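Brendard Shallow Tray, white
Item 2933
Hitness > Table & Sorting > Trays

In stock at the Pernidville shop and online

We've carried a lot of trays over the years and this is the one that keeps ending up on our own tables. It's a plain white rectangle with rounded corners, a low rim and a smooth, glossy floor, and we like it far more than anyone should like a tray. It came in with the Gilani range one December, as a filler line to round out an order, and by spring we had one at the shop counter, one in the packing room and one at home under the block collection (which had been living in a shoebox until then).

What it's for

Anything small that you want to see all at once! Blocks and cubes, craft pieces, seed packets, the contents of a junk drawer while you decide what stays. The sides are low, so you reach straight across them, and small hands can too. Put a row of colored pieces on the white floor and every one of them stands out, even the tiny ones you'd lose on a patterned tablecloth.

We use ours most for sorting games. One tray takes everything still to be sorted, a bowl takes one color, a box takes another, and off you go. A bowl with a long handle is great next to it, since you can tip the whole lot back into the tray at the end and start over.

The rim

This is the part we'd point to first if you were standing in the shop. The rim is flat on top and runs all the way around, raised above the basin, so there's always something to get your fingers on wherever you pick the tray up. The inner walls slope down gently to the floor. Crumbs, glitter and beads don't pack themselves into a hard corner, and a damp cloth goes around the whole inside in one sweep.

The flat top also makes a handy ledge. You can lean a ruler or a block on it, or set a longer piece across it while you need both hands. Things balanced there will slide off if the tray gets bumped, so keep it to things that don't mind a short drop.

Living with it

Wash it by hand in warm soapy water and dry it with a soft towel. Please skip scouring pads. The shine on the floor of the tray is half of what makes it nice to use, and a rough sponge will take the edge off it. Pencil and washable marker come off with a cloth. Permanent marker is more of a project, and we've had mixed luck.

Keep it away from the oven, the stovetop and the broiler. It's a table tray and it's happiest there.

If you buy more than one, put a sheet of paper between them on the shelf. It saves the gloss, and they come apart more easily when you want the bottom one (it's always the bottom one).

What it isn't great at

Liquids. You can rest a wet paintbrush in it and mop up after, but it's too shallow to carry water across a room. It has no compartments either, and people do ask! If you'd like dividers, look at item 2688, the sectioned version, which is deeper and heavier. For a lid, you want item 2529. We sell plenty of both and they're good, but the plain one is still the one we reach for.

It also shows every smudge under a bright lamp, the way anything glossy does. We've made our peace with that.

Ordering

Trays go out singly or as a set of 3, flat packed in cardboard with paper between. The set is what we'd pick for a classroom table or a family with more than one sorter. Pernidville pickup is free, just choose it at checkout and come to the side counter. If yours arrives with a chip or a crack, send us a picture of the tray and the box it came in and we'll get another on its way.

On the table
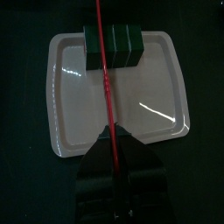
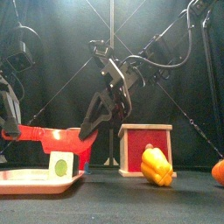

Reading time: 3 minutes

A few ideas from our own table

Start with big pieces. A cube with a shape printed on the front is perfect for a first game, because you can stand it up on the tray, facing the player, and ask for something that matches. Add smaller pieces once that gets too easy.

Try it with a bowl behind the tray and a box off to one side. Our favorite version has one person calling out a color and the other moving the pieces, and you swap when the tray is clear. With older kids, let the person moving things use kitchen tongs. It gets competitive fast, and it's a lot of fun.

For grown-up use, we love it for small repairs. Lay out the screws in the order they come out, left to right, along the near side of the tray. Leave the far side for the parts.

Questions we get

Does it come in other colors? White only for now. We've asked.

Will it fit in my drawer? Outside measurements are on the size card under the Details tab. Measure to the outer edge of the rim, and leave a little room for your fingers.

Can I use it under plant pots? Sure, for small ones. Tip out any standing water when you're done watering.

Goes well with: 2688 Sectioned Tray, 2529 Tray with Lid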